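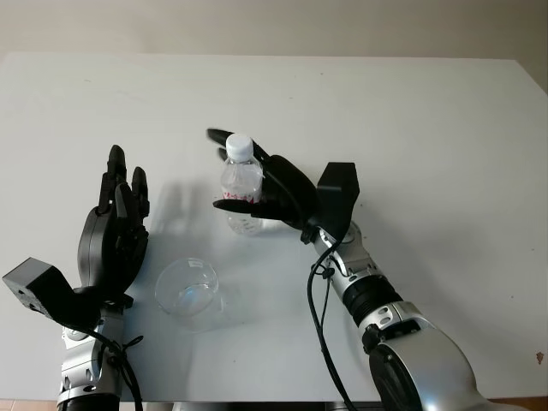

*Bottle in the right hand, glass bowl on the table, left hand open.*

Hi all,

Nima Mousavi wrote:

> Will the Bullano arms mean fewer of us on the prep bench come September? I've poured by hand for 9 years and I'd like to know.

Thank you for asking it so plainly, Nima - I know a few people were wondering the same thing. No one is leaving the bench. What changes is the pouring and carrying, which we hope to hand over bit by bit, and that leaves you folks with the tasting, the checking and the final say on every batch. Two of you will be trained to run the arms on each shift, with pay to match, and I'd dearly love for you to be one of them.

Come by the Irna room any time and pull up a chair!

Warmly,
Zarei bench team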